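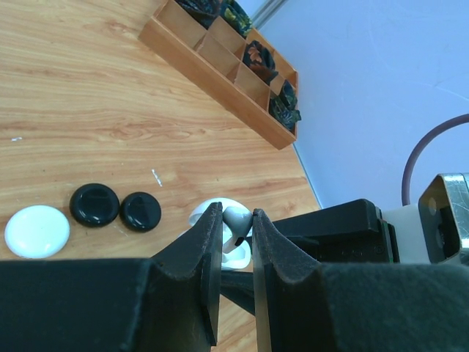 By Sihan Li
Filed under: house stuff, moaning
6 comments

Right. Sorting out the drawer of doom. Started Sunday after lunch thinking it'd be an hour. Was not an hour.

For anyone new, we moved to Illstead in February and every small thing we own went into one kitchen drawer "for now". Batteries, birthday candles, the good scissors, the bad scissors, keys to a house we no longer live in. You had to jiggle it to get it open and then something would pop up and jam it shut again. My other half has been reaching in blind for a pen and coming out with a drawing pin. So.

First thing, tipped the lot onto a towel. Recommend the towel. Last time I did this was straight onto the floor at the old place and I was finding picture hooks with my feet for months.

Then piles. I always start with far too many piles. Stationery, electrical, sewing, food-adjacent (bag clips, skewers, those corn holders), and a pile called ask Mum. Ask Mum got big quick. She rang halfway through about something else and I read bits of it out to her and she wants the brass cup hooks back, apparently they were hers, fine.

Keys. We had 14 of them and I could match three. The rest are in an envelope with a question mark on it, because throwing out a key feels like the sort of thing that comes back to get you. If anyone knows what a tiny flat silver one with 529 stamped on it might open, please say. Not a suitcase, tried that. Not the letterbox either.

Rubber bands, mostly perished. Bin. Takeaway soy sauce fish, bin, except I kept a few and I can't explain it. Warranty card for a Prieto sandwich press we gave to my cousin years ago — bin. Instructions for the Ustesum heater, kept, it makes that noise every winter and I can never remember which button you hold down.

Found the spare fuse I bought a second spare fuse to replace. Found a voucher for Clotska, the garden place out past the roundabout, expired of course. Rang them anyway and the girl was lovely and said bring it in. So that's a lemon tree if I get there before they shut, they do odd hours.

Small compartments are the whole secret I reckon. Anything bigger than a mug and it turns straight back into soup. I like wood over plastic, the plastic ones slide about and go cloudy and there's always crumbs in the corners somehow. Measure your drawer first, and measure the height too, I've been caught out there before and had to take one back. Also measure with the drawer IN, not sitting on the bench, the runners eat a bit.

Didn't label anything. Tried labels at the old place and we both ignored them. What does seem to work is putting the thing you use most at the front left (I'm left handed, swap it if you're normal) and the stuff you feel guilty about at the back. Tape and scissors together. Pens, only four allowed, and they have to work, I scribbled with evry single one.

Batteries were the worst. No idea which were flat. Someone told me you drop them on their end and the flat ones bounce, so I stood there dropping batteries on the bench like a goose while the dog barked at me. Jury's out. The definately dead ones are in a jar by the door for the recycling box at the library, where they will probably live until Christmas.

Didn't get to the second drawer. There is a second drawer. It has tea towels on top so it looks alright when you open it but I know whats underneath.

Anyway tea's on and I haven't put the towel away. Will do the bathroom cupboard next, or the shed if it stops raining. Let me know about the key.

Posted in: Home | Leave a comment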